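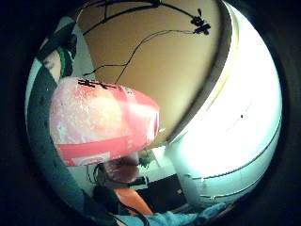
Photo: Tambunan break room / Emen facilities

Search tickets Go

Break room fridge, 2nd floor — warm again

Last updated: Saturday, 9:42

Reported temp 43 on the middle shelf, should be under 40. Freezer side fine. Same complaint in October, closed as "door left open." Door wasn't open this time.

Tried so far:
— dial from 3 to 5, waited over 19 hours, no change
— pulled it off the wall, vaccumed the coils
— door seal wiped, holds a sheet of paper ok
— fan behind back panel: silent. Spins by hand, stiff

Ploltel parts line says fan motor is in stock at Nernport, 9 days to ship. Ordered. Milk and lunches moved to the first floor fridge for now, sign is up.

Pls don't turn the dial back down, someone did it twice alredy.

Status: waiting on part. Leave open until it reads 38 or lower two mornings in a row.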